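川の水を測る寮で暮らす ペシエル流域プログラムの一年

大学の学生寮の一棟が、丸ごとひとつの授業になっている。Pesier(ペシエル)川の流域を学ぶ居住型プログラム「Stoven(ストーヴェン)」は、今年で7年目に入った。指導を担当するYounes Shehata(ユネス・シェハタ)さんと、二年生のSaid Farouk(サイード・ファルーク)さんに、1月の午後、寮一階の共用室で話を聞いた。

プログラムの参加者は、9月に入寮し、翌年の5月まで同じ階で生活する。週に一度の講義のほか、月に二回は川に出る。採水地点は上流の農地から河口近くの旧製材所跡まで5か所。水温、濁度、硝酸態窒素、溶存酸素を測り、記録は寮の共有ファイルに入れる。

シェハタさんはもともと水文学の教員で、寮の運営に関わるつもりはなかったという。

「最初の年は講義だけ受け持つ約束でした。ところが採水が朝6時に始まるので、学生を起こす人が要る。それで私も同じ建物に週二日泊まるようになりました。今もそうしています」

住む場所と授業を一緒にすることで何が変わったか、と尋ねると、少し考えてから答えた。

「質問の出る時間が変わりました。普通の授業だと、学生は教室を出たら次の週まで川のことを忘れます。うちでは夜の9時に台所で、昨日の硝酸の値はおかしくないか、という話になる。もちろん、全員がそうだとは言いません。最後まで台所に来ない学生もいます」

ファルークさんは、経済学を専攻している。入寮を決めた理由は、部屋が広かったからだと話す。

「説明会で間取り図を見て決めました。川のことはあまり聞いていませんでした。最初の採水の日に長靴を持っていなくて、先輩のを借りたんですが、二サイズ大きかったです」

昨年の秋、学生たちはこれまでの採水記録をすべて見直した。手書きの野帳と表計算ファイルを照合したところ、192件の記録のうち、地点名の書き方が年によって違うものがかなりあった。同じ橋を「旧橋」と書いた年と「二番橋」と書いた年がある。ファルークさんはこの照合作業の担当だった。

「川に入るより長い時間、画面を見ていました。野帳に鉛筆で書いてある数字が7なのか1なのか、二人で見て、意見が分かれたら三人目に聞く。それでも決まらなければ欠測にする。そういう決まりを自分たちで作りました」

シェハタさんは、この作業を単位に含めることにした。

「測定は楽しいので放っておいてもやります。照合は誰もやりたがらない。でも、どちらも同じ仕事の一部です。成績の四割を記録の管理に充てたら、不満は出ましたが、野帳の字はきれいになりました」
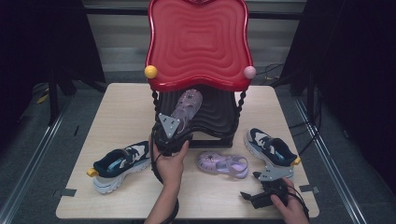 手に持ったグリッパーと薄紫色のサンダル。

調査の結果は、毎年春に流域の町Plirwood(プリルウッド)の公民館で報告する。昨年の報告会には住民が来て、上流の施肥の時期について質問が続いた。学生の側には答えられないことも多かった。

「農家の方から、うちの畑のせいだと言いたいのか、と聞かれました」とファルークさんは振り返る。「そういうつもりではなかったんですが、グラフの見せ方がそう見えたんだと思います。採水地点の名前に、その方の農場の名前がそのまま使われていたので」

報告会のあと、地点名はすべて番号に改められた。また、農家との間で、肥料をまいた時期を任意で知らせてもらう取り決めができた。今のところ協力しているのは三軒である。

シェハタさんによると、データから言えることは限られている。

「月二回の採水では、大雨の直後の変化はほとんど捉えられません。濁度が一番上がるのは雨の翌日の数時間で、私たちはたいていその時間には寝ているか、授業に出ています。長期の傾向を見るには使えますが、それも7年では短い。あと10年は続けたいと思っています」

その弱点を補うため、今年度は支流のKwak(クワク)川の合流点に自動計測器を一台置いた。15分ごとに水位と濁度を記録する。設置には学生と教員が二日をかけたが、最初の月に流木が当たって支柱が曲がり、値が取れない期間ができた。支柱は現在、上流側に角度をつけて立て直してある。

費用について聞くと、採水用の試薬と送迎の車代が大半だという。寮費に上乗せされる分は一人あたり年128ユーロで、これを高いと感じる学生もいる。ファルークさんも、最初は払うかどうか迷ったと話した。

「試薬代だと聞いて納得はしました。ただ、車代は何とかならないかと思います。上流の二地点は自転車でも行けるので、春からは試しに自転車で回る予定です。瓶を割らずに運べるかどうかが問題です」

来年度の募集は2月に始まる。専攻は問わず、選考は志望書と短い面談で行う。面談で何を見ているのかという問いに、シェハタさんは、早起きができるかどうかは必ず聞くと答えた。

ファルークさんは来年度も寮に残り、新入生の採水指導を受け持つ。野帳の書き方をまとめた四ページの手引きを作っている途中で、地点番号の一覧と、数字の7の書き方の説明はもうできているそうだ。長靴は自分のサイズのものを買った。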